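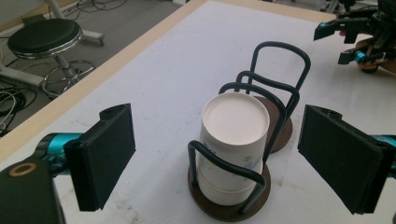 Paper cups are a brilliant test for a gripper, and we didn't appreciate that when we picked them. Our project compared two kinds of finger pad on the same hand-held gripper: a bare printed pad and one faced with soft foam. A cup will dent if you squeeze it and slide if you don't, so the pads have to get it right with very little to spare. The holders add a second problem. With the stack upside down on its round base and a wire arch passing in front of it, you can't just close the fingers wherever you like. You have to go round the wire, and thick pads make that a lot harder than we'd guessed from the drawings.

We started in September with the bare pads and a short list of tasks: take a cup from a holder, turn it over, set it on the table, pass it to a second gripper. Everything was done by hand first, before any of it went near the arm controller. Ataberk Yurt wrote the logging script, which we named Rurden, and Ona Ots drew the pads and did most of the printing. I ran the trials and kept the notebook. We finished with 675 logged grasps, 257 of them on the bare pads.

The bare pads were better than we expected at holding a cup that was already free. If you came in low on both sides and closed slowly, the walls stayed nearly round. Lifting was the nice part! Where they let us down was in pulling one cup off the next, where the smooth rim gave them very little to bite on and the fingers tended to slip upwards.

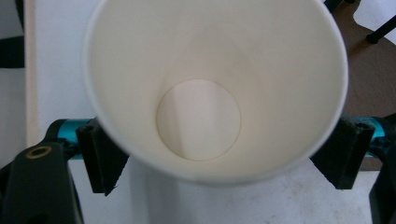 Ona Ots thought we were being unfair to the bare pads at this stage, as the slipping might have come from our closing angle and had little to do with the surface. She asked for the separation trials to be repeated with the fingers brought in square to the rim. We did that, and she was partly right. Slips dropped, though the foam still came out ahead on the same task.

Handing over a cup between two grippers was the task I enjoyed most, and the one that took longest to learn. Whoever is receiving wants to see the gap between their own fingers, and the giver's hand is nearly always in the way. We tried it mouth up, mouth down and tilted. Tilting the cup towards the receiver worked best for us, as the rim gives you something big to line up on. Both people also have to agree who lets go first, and we settled on a spoken "mine" from the receiver.
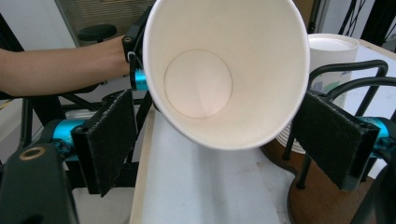 Figure 3. Handover trial, cup tilted, receiving fingers open.

Foam pads won the handover easily. They closed on the cup with a softer touch and forgave a crooked approach by up to 4 mm. Their weak point is bulk. In tight spots we kept brushing the holder, and on a few runs we dragged the base along with us, which the script logs as a failed grasp even when the cup came away cleanly.

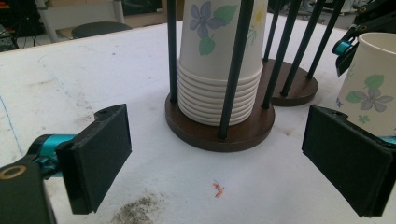
Getting the view right mattered as much as the pads. We moved the camera mount twice before we were happy, and the test we used was simple: can you see both fingertips and the foot of the holder at once? With the base sitting in the gap between the two pads, and the front rod running down to its near edge, you can judge your approach before you touch anything. The top of the stack is out of view from there, and we decided we could live with that.

If we carried on, we would try a thinner foam and a pad that tapers towards the tip. Ataberk also wants to rewrite the part of Rurden that decides what counts as a slip. The pad drawings and the raw logs are in the project folder.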